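Soft Yellow, and Other Things I Look For

Thursday, April 6, 2023

The first thing I do when I come home from the market is clear off the counter and lay everything out in a single layer. My mother did it this way, and I fought her on it for years, since all I wanted at that age was to shove the bags in the refrigerator and go back outside. Now I look forward to it. I put the kettle on, I get out the two wide bowls and the old Bollis colander with the wobbly foot, and I go through the fruit one piece at a time.

It takes me a good half hour if I let it. I'm slow, I know. But fruit bruises when you're in a hurry, and I've lost enough of it to the bottom of a bag to have learned my lesson (mostly — there was a pear in November that I would rather not talk about).

What I'm looking at is color first. People will tell you to squeeze, and I do squeeze a little, up near the stem, but by the time your thumb can tell you something, half the shoppers at the Vergara stand have already had their thumbs on it too. Color you can read without touching anything. The green has to be gone, or very nearly gone, and what comes in behind it should be a dull kind of yellow, closer to mustard than to lemon. A bright, glassy yellow makes me suspicious. I like a skin that looks a bit waxy and doesn't shine back at you.

Then there's the blush, that warm reddish orange that comes up on one side. I used to pick by the blush alone. I'd stand there turning every piece around until I found the reddest cheek, very pleased with myself, and then half of them would be hard as a doorknob when I cut them on Sunday. The blush is lovely and I still go looking for it, but it's the yellow around it that I trust. 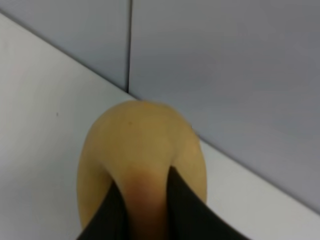 Dorin Stanciu wrote to me after the last post to say that I have it backwards, and that in his kitchen the smell decides everything. He puts his nose right down at the stem end, and if he gets nothing he gives it another day, whatever the color says. He also said small dark specks never bothered him a bit, and that he'd take a speckled one that smells of something over a perfect one that smells of the refrigerator.

Well, I tried it his way for a week, and I have to admit he's onto something. My nose is not what it was, and in the mornings I can't smell much of anything until I've had my coffee, but by the afternoon I could tell the ready ones from the stubborn ones fairly well. So now I do both. Color at the market, nose at home.

On specks I was already with him. A tiny brown dot on the skin comes off with the peel and I don't give it a second thought. The same goes for little bumps and nubs. What I do set aside is anything with a soft, sunken patch, and those go straight into the pot.

The pot, by the way, is where most of this ends up anyway! I keep one bowl for eating and one for cooking, and the cooking bowl always fills up faster. I cut out whatever needs cutting, add a splash of water and a spoonful of sugar, and let it go on low with the lid tipped until it slumps. No spices the first time. You can always stir in some cinnamon later, and my husband likes to have his plain with yogurt.

The eating bowl goes on the sideboard, away from the window, with a folded dish towel in the bottom so nothing sits on hard china. I turn the pieces when I walk past. The ones that need more time go in a paper bag, folded over twice at the top, and I write the day on it in pencil or I'll forget it's there.

I still have to wash the colander, and the kettle has gone cold again.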